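Tanell Floor Care Kit - my review after one long summer

I bought this in May, right after we pulled up the carpet in the hallway and front room and found parquet underneath. I was thrilled for one afternoon. Then I got down on my knees with a flashlight and saw what thirty-odd years of carpet glue and furniture polish can do to a floor, and I went looking for something that didn't involve renting a sander.

The kit comes in a cardboard box with a handle. Inside you get the cleaner, the maintenance oil, two applicator pads, a stack of white cloths and a flat mop head that clips onto a pole. The pole is in pieces and you screw it together. Mine wobbles at the top joint and I ended up wrapping it with tape, so that's one point off right there.

The cleaner is great. I'd been using the Asura spray before, the one everybody sells, and it left a film that showed every sock print when the sun came in. This stuff doesn't. You dilute it in a bucket, wring the mop out until it barely drips, and go over the floor once. The smell is mild, a bit like orange peel, and it was gone by dinner. I have a sensitive nose so I was really happy about that!

The oil is where I have mixed feelings. The leaflet says to put it on thin and I thought I had, but my first go stayed tacky for two whole days and the cat walked through it. My fault, mostly. The second time I used half as much and buffed it with an old T-shirt, going block by block, and it came out with a soft low shine that I love. If you have parquet where the strips run both ways, don't try to follow the grain with the pad, you'll go crazy. Small circles worked fine for me.

Price - I paid 114 for the full kit, which made me gulp. I looked at the Mösli set too, and it's cheaper, but the bottles are tiny and they don't include a mop. A floor guy quoted me 2,000 to sand and refinish both rooms, so I made my peace with it pretty fast. I still have more than half of the cleaner left. The oil is nearly finished, and I wish they sold it alone in a bigger bottle.

What it won't do is fix scratches. I have a long one by the front door from dragging a bookcase, and the oil made it a little darker and that was it. I bought a wax stick from Ridutau for that one and it's much better now, although I can still find it with my toe.

Updating in September 2019: the pads have been through the washing machine a bunch of times and one is starting to fray along the stitching. The clips on the mop head are still holding. I do the cleaner every other week and the oil only where people walk most. 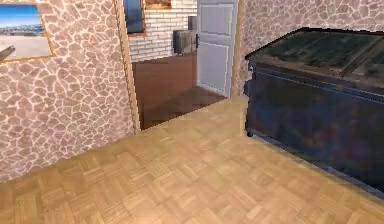

One more thing on the oil, please lay the used cloths out flat outside to dry before you throw them away, the warning is in very small print on the back of the bottle and I missed it the first time. Four stars from me, and it would be five with a better pole.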